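Katon's new drummer wants it known that he did not audition.

"They asked if I owned a van," says Karthikeyan Kurian. "I said yes. Then they asked if I played anything."

He is the ninth person to hold the job, and the band's third record, *Hirklow*, is his first. It was made in January, in 35 takes of one song and one take of everything else.

"The singer heard a hum on the slow one," he says. "We did it again until he stopped hearing it. I think he just got hungry."

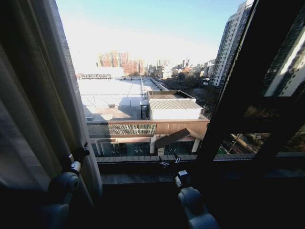
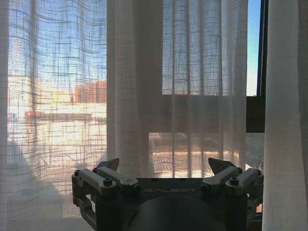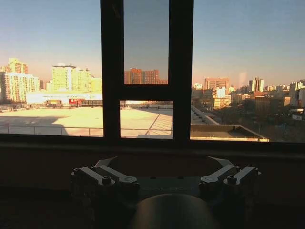
**Karthikeyan Kurian**
*Drums, Katon*

Before Katon he spent four years in Rosorach, a metal group with one riff and - by his account - two opinions about it. Their only album sold 987 copies. "My mother has a lot of those," he says.

The tour opens at the Alva, which holds over 84 people if the coat rack is moved. Kurian has asked for a drum riser and been offered a rug.

Does he worry about lasting longer than the eight before him? He thinks it over and orders another coffee.

"Two of them still come to practice," he says. "One has a key. I don't have a key."

The van, for the record, needs a new clutch. The band has not been told.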